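Bright new shelves open at the Minura parts library
24 Jul 2018

Makers, repairers and patient tinkerers, rejoice! The Minura parts library has its new sorting corner up and running, and it is a wonderful improvement on the old back-room tables. The library lends and gives away surplus padding, covers and fittings from local workshops, and this month it took in 490 pieces from Pruvost alone.

"We used to dig through sacks to find a matching set," said Lindsay Ashby, who runs the library. "Now I can stand in one spot and see what we've got – it's such a pleasure!"
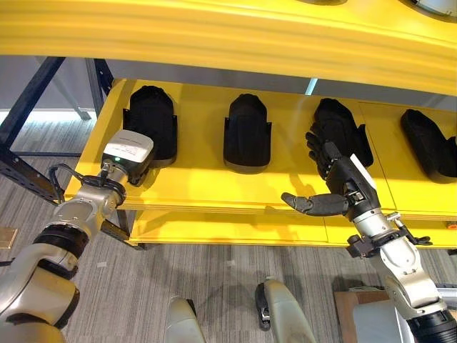 Getting things out of bags and onto open shelves was the big goal for July. Ashby and her team wanted every kind of item to have a place where borrowers could look it over before asking for it. The color was her pick too, a yellow so cheerful that it wakes up the whole room, and it does a practical job as well: black padded pieces like the ones standing in a row on the shelf show up beautifully against it, rounded tops and all. The lower tier will take whatever comes in next, and there's already plenty on the way.

Chiharu Kobori, who worked out the layout, spent 29 days trying different arrangements with paper cutouts before anyone picked up a tool. She settled on tiers that step down toward the floor, so the shelf below stays easy to reach. Curved covers are handled differently. They go upright in a translucent bin, with pieces of brown cardboard between them as dividers, and Kobori is delighted with how little it costs.

"Cardboard is the best thing in the building," she said. "We cut up the delivery boxes and we're done."

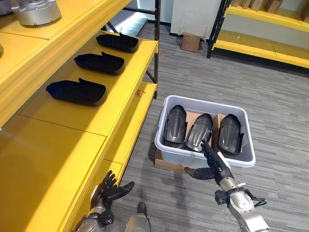 Visiting and donating

The sorting corner is open to borrowers from 2 p.m. each afternoon, and new members can sign up at the front desk. Donations of clean padding, covers and small fittings are very welcome – please keep matching pieces together if you can. Utivance has promised the next delivery, and Ashby would love a few extra hands to help put it all away. A second sorting corner, at the Zustov branch, is planned for next year.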